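Student Team Members Wanted, Jumik Disassembly Project

The Jumik project at Trisirgate Technical College is taking on new student members for the coming year. Jumik is a student-run robotics project with one task: getting a robot arm to take apart old desktop computers so the parts can be sorted and reused. We meet in the Frerichs Building, lower level, from 5:30 p.m. to 8 p.m. twice a week during the semester.

Students from any program may apply. First-year students are welcome, and so are part-time students as long as they can make one of the two weekly sessions.

What the work is

Most of the year goes into short, repeated jobs on real machines. A team picks a step, such as pulling a memory module or lifting out a processor, and works on it until the arm can do it from a fixed starting position. After that the chassis gets moved or turned and the team starts again. Members drive the arm by hand at first, record their runs, label the recordings, and help train and test the software that takes over.

The computers come from the college surplus room. They differ in layout, screw type and condition, and you will spend a fair amount of time on the bench with a screwdriver getting them ready. 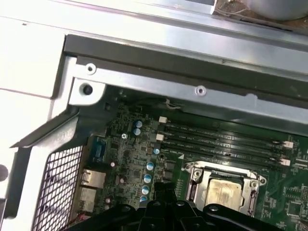 Open positions

Arm operators. You run the arm during recording sessions and keep the run log. No experience required. Training takes two sessions.

Software. You work on motion planning and on the code that finds screws, latches and connectors in the wrist camera view. You should be comfortable in Python. Some Linux helps.

Mechanical. You design and print gripper fingers and fixtures for holding a chassis still. CAD experience in any package is fine.

Bench and parts. You open machines, remove drives and power supplies, sort what comes out, and keep the parts shelf labeled.

Time and credit

Plan on one or two evenings a week. Members who complete 100 hours over the year can register the work for 2 elective credits. There is no pay and no fee. Safety glasses and antistatic wrist straps are provided.

In June the team enters the Tirnetti Student Automation Challenge. Travel for the competition group is covered from the project budget. Going to the challenge is optional.

How to apply

Fill out the one-page form at the Engineering desk, Room 246, or pick one up at the Jumik lab, Room 373. Tell us which position you want, which evening you can attend, and anything you have built, repaired or programmed. A short paragraph is enough. We will ask you to come to one working session before you decide.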